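Lanyards for the spring conference, clip first or bag first?

gorazd_l
Posts: 700
We have 200 blue lanyards to put together for the Flamville conference in February. The ribbons come in one bag and the clips come separate. Last time we bagged the ribbons with their cards first, then opened every bag again to add the clips. I don't want to do that twice. How do you set it up?

rsanna
Clips first, always. I keep them in a round clear tub on my left and work over a plastic tray with holes in it. Pinch the ribbon near the middle, put the clip on, let the rest hang in a loop so you can see if it's twisted.

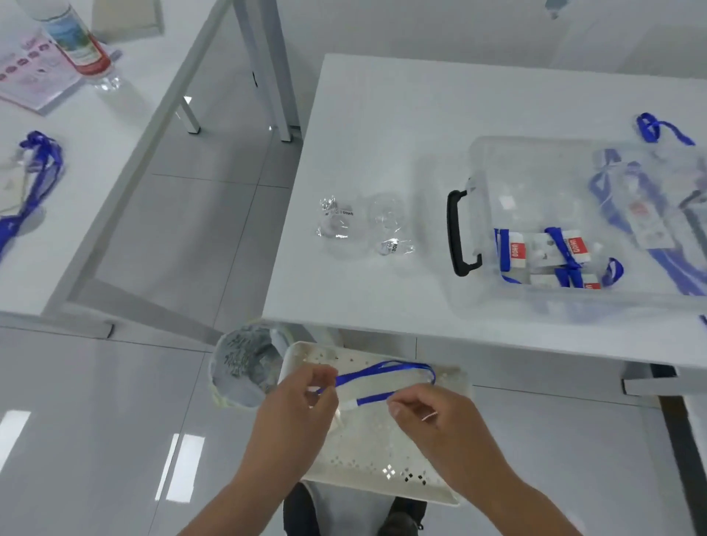
The finished ones go on the table and get bagged later, all at once. If you bag as you go you keep switching between two jobs and the pile gets mixed up.

Zoriana Z
I disagree about bagging later. Loose ribbons tangle. I did an order for Leblanc that way and spent the evening pulling loops apart. Now I clip one, bag one, and drop it flat in a storage box with a lid.

rsanna
They tangle if you throw them in a heap. Lay them the same direction and they're fine.

stavros_v
Zoriana's way is slower but I'd do it for anything under 4,000. Past that you need two people, one clipping and one bagging. Also use small bags. We had big ones from Trenell and the cards slid around and bent at the corners.

gorazd_l
It will be two of us, me and Ermira. The cards are already punched.

Zoriana Z
Then thread the cards before the bags get opened. Check the first 9 or so against the sample before you do the rest. We had the cards facing backward once.

rsanna
Agree with that part.

gorazd_l
OK, clips first, Ermira bags. I'll order smaller bags tonight.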